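Granedley Support > Tickets > Bench Arms > 2443
Subject: Toaster oven door task, arm will not finish the pull
Product: Ceketti single arm, Bulgate task runner
Status: Open, waiting on customer
Priority: Normal

Customer report

We are trying to find out which kitchen chores the arm can do without a person standing next to it. Pick and place of light items is fine. The mixed clear-the-table routine (strawberries, bananas, mug to plate or colander) completes almost every time. The toaster oven door does not. The arm drives to the handle, closes, starts the pull and then stops with "path deviation, joint 4". 13 attempts this month, 2 completed. Same program, same start pose.

We moved the oven closer to the arm once, with no change that we could measure. Task runner was updated in April and the problem was there before the update.

Support, first response

Please confirm the following:
Is the oven fixed to the table, or held by its own weight?
Is the pull recorded as a straight line or as an arc?
Which force limit is set for the close step?
Do the fingertips carry the factory pads?

Customer

Not fixed. Straight line, recorded by hand guiding. Force limit is the default. We don't know about the pads, the hand was already on the arm when we took over the bench.

Support

A straight pull on a hinged door is the most likely cause. The handle travels on an arc and the fingers are told to leave it. On a full-size oven the appliance wins and the arm faults. On a small one the whole oven tips or slides a little, and the handle is then no longer where the program expects it. Both give the same message in the log.

Steps, in this order:
1. Clamp the oven or put it against a stop.
2. Re-record the pull with at least five waypoints along the arc. Let the wrist turn with the door.
3. Lower the close force until the fingers can roll on the handle.
4. Run at quarter speed with the other items left in place.

Customer

Steps 2 and 3 done. Step 1 not done, we have nothing that fits the table holes. Result at quarter speed: door task completes. At normal speed it faults again, later in the pull than before. Log attached.

Support

Log received. The deviation now builds up slowly, which fits an oven that is moving under load. We would not tune the arm any further until it is held down. The Stöcker bench clamp fits the standard hole pattern, but any low stop on the hinge side will do for a test.

On the wider question in your first message: loose, light items are within reach of this setup today. Doors, drawers and knobs depend on the fixture as much as on the arm – we do not list them as unattended tasks. If someone has to put the oven back after each run, the chore is not automated yet.

Please repeat at normal speed with the stop fitted and send the new log. Leave the ticket open.

Attachments (3)

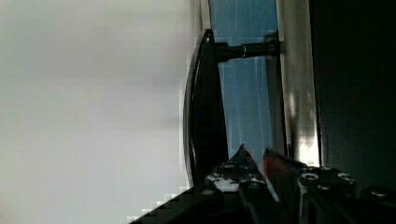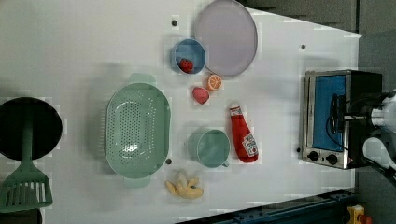
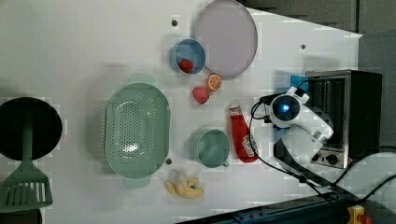
Top to bottom: wrist camera, gripper fingers; table with the arm over the toaster oven; table with the oven behind the arm.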